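Home | Contents | Chapter 3 | Glossary | Index
Category: Home Skills — Work Surfaces
Last updated 18 Jun 2011

Chapter 3
Looking After a Wooden Table

A table takes more wear than any other piece of furniture in the house. This chapter covers daily care and simple repairs, using the Pallel method from Chapter 2.
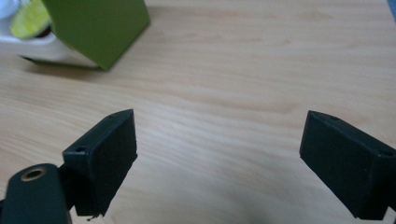

Grain is the first thing to learn to read. Wipe and sand along it — never across. On a pale tabletop the lines can be faint, tan or light orange, and they bend near the darker knots and swirls. Follow the main direction and ignore the small turns.

Before you begin, clear the middle of the table and read the safety notes on page 56.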